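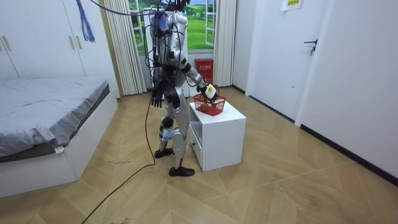

Gumstead is a rural locality in the Mallee region of north-western Victoria, Australia, south of Wemen. It had a population of 141 at the most recent count, down from a peak of 1363 in the irrigation years, when the packing shed and the primary school were both open.

The locality takes its name from a pastoral run whose homestead stood beside a line of black box trees. Blocks were surveyed for wheat and later for dried fruit. Most of the early houses were two-room cottages of mud brick and corrugated iron, and several were extended with a sleepout along the southern side to catch the cooler air. Four remain occupied.

Almonds and table grapes are now the main crops, with harvest beginning in February. Cereal growing continues on the drier ground to the west, where yields depend heavily on autumn rain. Water is drawn from the Murray by pipeline.

The former school building houses a small local history collection. Its catalogue was compiled by Xiuying Peng, whose study of household life in the district covers furniture, bedding and laundry from settlement onwards.

Gumstead has a public hall, a tennis court and a fire station. The nearest shops and medical services are in Robinvale.

See also: Wemen, Victoria; Mallee (region)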